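Home | Stories | Archive | About | Contact

The White One

I was up before the kettle, before the birds, before anybody on Plitdale Lane had so much as put a light on. Moving day! The van was coming from Endbridge at eight and I had one shelf left to clear, the best shelf, the one I had been saving like the icing on a slice of cake.

Everything else was in boxes by then. I had 14 in the hall, all marked in green crayon, and the cat had already picked his favorite and gone to sleep on the sweaters. But the white one was still out. My grandmother bought it at the Vullaswood fair for a dollar and carried it home on the bus in her lap, and she loved it more than her good china - more than some of her relatives, if you asked my mother.

I put my nose right up to it, the way I used to when I was five and it was as big as the moon.

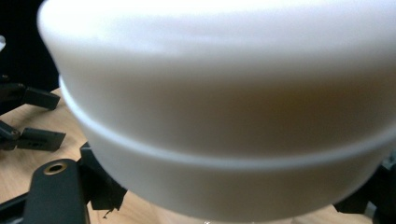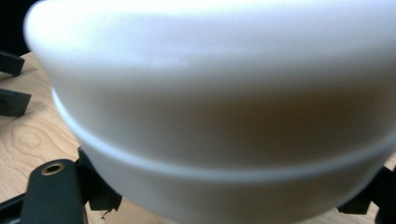
What a thing to have grown up with! I used to run one finger along the ridge, all the way across, and pretend it was the road around a snowy hill. There was a town on that hill, and I knew everyone in it. The baker kept geese. The mayor lived at number 341 even though there were only six houses, and every winter the whole town went sliding down to the bottom and had to be fetched back up by me before supper.

I got out the last of the newspaper and the softest towel I owned. Then I stood there, grinning, and didn't wrap a thing. The new kitchen had a deep windowsill facing the river, and I could see exactly where it would go, with the morning coming in over it and the geese (real ones this time!) making their racket on the bank.

A horn sounded in the lane. The van was early, and the cat shot out of the sweaters and under the stove.

"Coming!" I yelled, and grabbed my coat. The newspaper could stay where it was. I was going to ride up front with that lovely thing in my lap, all the way to Endbridge.

We use cookies to remember your reading preferences. Accept | Settings

© Plitdale Stories | Contact us | Back to top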